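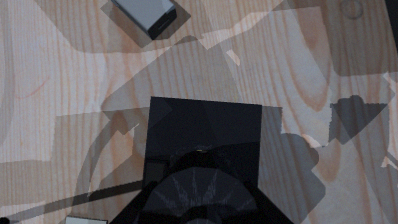 What has changed for the people on the packing line since the robot arrived? The bench crew has moved from lifting and turning boxes all shift to planning the robot's runs and checking its work.

Progress report to Dandska, 5 September 2020
Prepared by Anatole Gautier, Hikgate site

We're really pleased with this stage! Six people have finished the training, and two of them now write their own pick routines in the simulator before anything reaches the floor. 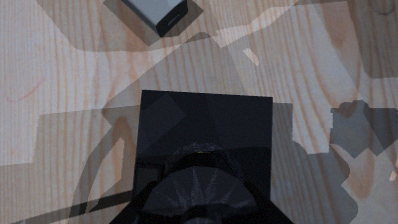

Those two have asked for more simulator hours, and we'd love to say yes. Night shift still finds the handover sheet too long, so we're cutting it to one page. Sore wrists come up far less in our check-ins. Seven more people start training in December.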